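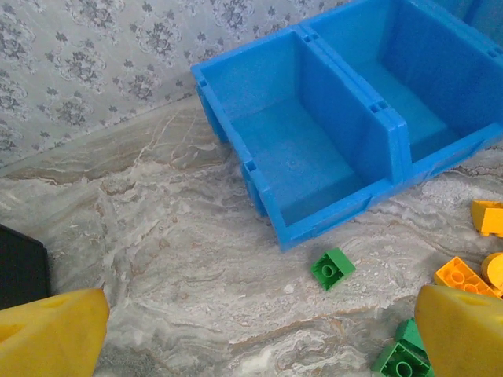
Re: Repapering the back hall - strip first or go over?

I'm answering the message from Monday, and I've left most of it quoted below so people who joined the thread late can follow. The short version is that I would strip. I have papered over old paper twice and regretted it both times, once within a year. My own room has light gray paper with dark gray floral medallions, the damask sort, running down to a marble-patterned floor, and a pattern like that shows every fault in the wall under it. With a plain lining paper you can get away with a lot. With medallions that repeat, any old seam underneath puts a ridge through the pattern, and the eye goes right to it.

The earlier message said:

> Hello all,
>
> We have a back hall in a house in Grumonstead that was last papered
> long before we moved in. The paper is tight to the wall almost
> everywhere. There are 3 spots where it has bubbled, all of them on
> the outside wall, and one seam by the door that lifts when the
> weather is damp.
>
> I bought the new paper already, which I now see was the wrong
> order to do things in. It is a medium-weight paper with a large
> repeat. The man at the store said I could size the old paper and
> hang straight over it. My neighbor says never do that. The
> instructions in the roll don't mention it either way.
>
> The walls are plaster, not drywall. The ceiling is high and I'd
> rather not spend a week on a ladder with a scraper if I don't have
> to.
>
> Questions:
>
> - Is it ever all right to go over the old paper?
> - If I strip, is a steamer worth renting, or is hot water enough?
> - The new paper has a big repeat. Where do I start so the bad match
> ends up somewhere out of sight?
>
> Thanks for any help.

Taking these in order.

> Is it ever all right to go over the old paper?

It can be, if there is a single layer, it is sound everywhere, and the seams were butted instead of lapped. You have bubbles on an outside wall and a seam that moves with the weather, so it is not sound everywhere. Wet paste will soften whatever is holding the old paper up. The new sheet then shrinks as it dries and pulls on it. If the old paste lets go, both layers come away together, and you have lost the paper you paid for.

I would also find out why the outside wall bubbles. Look at the gutter above it and at the caulk around any window on that side. In my case a downspout had come apart at the elbow and was wetting the same patch of brick every time it rained. I fixed that in October and gave the wall the whole winter to dry out before I touched it. If there is a damp problem, new paper will bubble in the same places.

> If I strip, is a steamer worth renting, or is hot water enough?

On plaster, start with hot water and a little dish soap in a garden sprayer. Try a patch low down behind a door. Score the paper lightly if it has a washable face, wet it, wait, wet it again, and then try it with a wide knife. Most people don't wait long enough. If the patch comes off in sheets, you don't need the steamer. If it comes off in pieces the size of a postage stamp, rent one.

Be careful with the steamer on old plaster. Held too long in one place it can loosen the skim coat, and then you are plastering as well as papering. Keep it moving. I used one from Prillar that had a small plate, and it was slow but easy to hold overhead. The large plates get heavy by the afternoon.

Turn off the power to the outlets and switches before you spray anything. Take the cover plates off and tape over the openings. Put towels along the baseboard, because the water runs down the wall and sits there, and old paste on a smooth floor is very slippery.

After the paper is off, wash the walls. There will be a film of paste left that you can't see. Rub your wet hand on the wall and if it feels slick, wash it again. I went through 7 buckets on one small room. Then fill the cracks, sand with 100 grit, dust it down, and prime with a primer made for wallcovering. Ordinary wall primer isn't the same thing, and I've had seams lift over it.

For the filler I have used the Hendriks powder that you mix yourself, and I've used the ready-mixed kind in a tub. The powder sands better. The tub is fine for nail holes.

> The new paper has a big repeat. Where do I start so the bad match
> ends up somewhere out of sight?

In a hall, decide first which wall people see when they come in. Center the pattern on that wall, or at least put a full motif where it will be looked at. Then work both ways from there and let the two runs meet over the door, where the strip is short and the mismatch is only a few inches tall.

Before you cut anything, mark the widths along the wall in pencil with a spare roll as the gauge. This shows you where every seam lands. If one lands within an inch of an outside corner, shift the whole thing over now. Strike a plumb line for the first strip and another one after every corner. Old houses have no square corners, and a large pattern will tell on you.

Check the label for the match. A straight match lines up across at the same height on every strip. A drop match steps down by half a repeat each time, and it uses more paper. If yours is a drop match, cut from two rolls in turn and you will waste less. Also check that all the rolls have the same run number. The Prirnance rolls I bought had two different run numbers in one box, and the gray was a shade off between them. The store exchanged them, but only because I hadn't opened any.

Look at the ceiling line too. If the ceiling slopes, don't put the top of a motif right against it. Drop the pattern so the cut goes through the plain background between motifs, and the slope is much harder to see.

One more thing about the ladder. For a hall with a high ceiling, two stepladders and a proper plank are better than one ladder that you keep moving. You can do the top of three strips from one position. Rent the plank if you don't own one, and don't use a piece of lumber from the garage.

If anyone on the list has hung paper over sized old paper on plaster and had it last, I'd like to hear how the walls were prepared and what paste was used. Please reply to the list so it goes in the archive.

--
To leave this list, send a blank message with "unsubscribe" in the subject line.
Please trim quoted text when you reply. Messages over 100 KB are held.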